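Aug 20, 2020

# The laundry is still yours

Every year someone tells me the housework robot is close. I ran the linen room at a small hotel in Plernholm for 4 years, and I don't think it is.

Machines already do the heavy part of laundry. The washers at Hubmann, the plant that took our sheets, handled 600 pieces a shift with very little fuss. What came after was handwork. People pulled each sheet out of the pile, found the corners and fed it to the ironer. On a busy day in September we sent them 849 pieces, and every one passed through somebody's fingers.

Cloth is hard for a machine. A box keeps its shape when you pick it up. A pillowcase has a new shape each time, and the corner you want is usually somewhere inside. A person finds it by feel – mostly without looking.

Firms such as Dosora and Skama talk about homes. I would start with the plant, where the light is fixed and the same items come by all day. Even there, picking up the cloth is only the first step. It has to be spread, squared and folded, and the next one has to go faster.

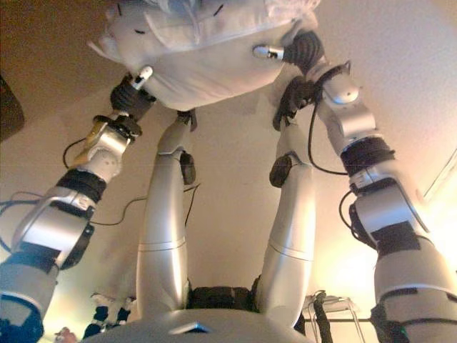
*Two arms, two black grippers and one creased piece of white fabric.*

I would gladly buy a machine that folds a fitted sheet. Until one can do it in an ordinary bedroom, with a cat on the bed, I'm keeping my Saturday pile and doing it by hand.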